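Shared kitchen opens again in February

The shared kitchen at Westurton Hall will be open for bookings again from the start of February. Members voted for the longer hours in the fall, and the new timetable runs from 7 a.m. to 9 p.m.

A half-day session costs $60, and the deposit for new users stays at $250. Please pay before you collect the key. Chie Kudo has taken over bookings from Roel Van Leeuwen, who has moved to Ullanholm and will be missed on soup nights.
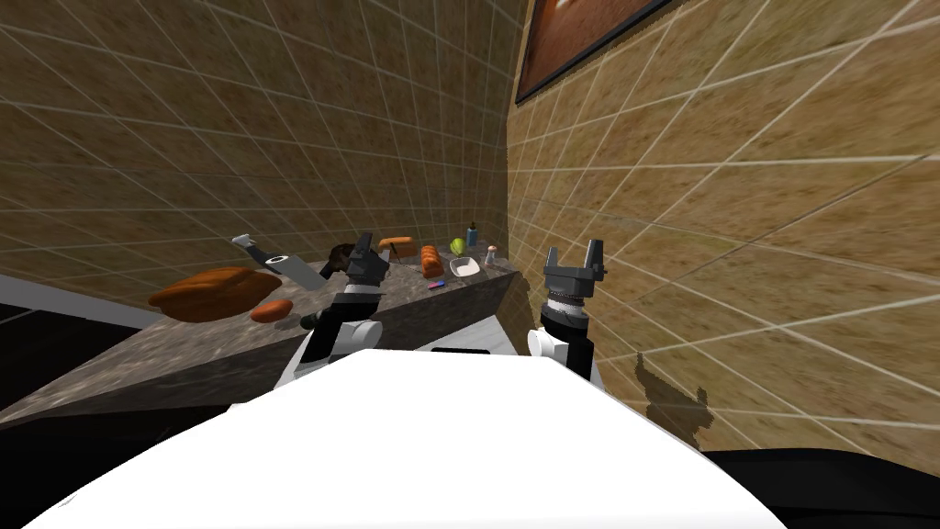
Labels are still the main problem. Anything left in the fridge needs a name and the date it was made – a first name is fine. Food without a label goes out at the Monday clear-up, which has now moved to the first morning of each month for the freezer. Spices and oil on the open shelf are for everyone.

The bread group meets at 5 p.m. and has room for new people. Miyuki Hayashi is teaching rye this term and asks that you bring your own flour. Tins are provided.
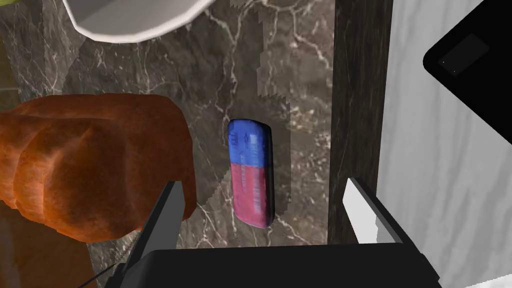
Work on the back step is finished, so deliveries can come in that way again. The supper club raised $300 toward the new extractor fan, and the order has gone in with Mamirell. Fitting will take one morning, and Chie will write to anyone whose booking has to move.

Spare keys are with Carleen Hoani at the front desk.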